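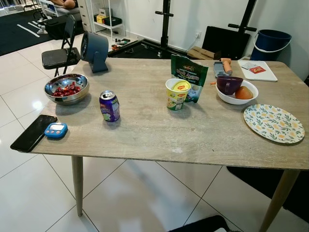

Table as laid for the afternoon run, head view.

13 June 2025

Vokum, head unit. Neck pitch has been drifting since the new cable loom went in. Bindu found the loom tie sitting against the pitch belt guard, so every nod was rubbing it. Moved the tie one hole back, retensioned the belt, put the guard back on with all 3 screws. (The third was in my pocket. It had been there since lunch.)

Re-zeroed the neck, then let it nod 210 times with nothing on the stereo log but complaints about bandwidth. Drift gone, or at least too small for Babak to be rude about.

Head calibration redone against the dining table. Glossy floor tiles still give the depth camera ideas, so I've masked everything below table height. The steel bowl of red fruit is nearly as bad. Left it in, as Alois says a kitchen without a shiny bowl is a showroom.

Exposure fixed at 473. On auto it hunts between the white bowl and the black phone and pleases neither.

Phone end is slightly over the table edge at front left. Arm keep-out widened on that side before anyone lets the wrist swing through. Purple cup on its side in the white bowl stays as it is, Cosimo wants it for the regrasp test. The green packet leaning on the Maggi cup is his too, and so will be the tidying up.

Still to do: grease the pan bearing (due at 1,000 hours, we are past it), new label for the loom connector, ask Perla whether Trastau ever sent the spare guard. She ordered it in good time. They are now saying August.

Fan noise from head electronics: same as before, ignoring it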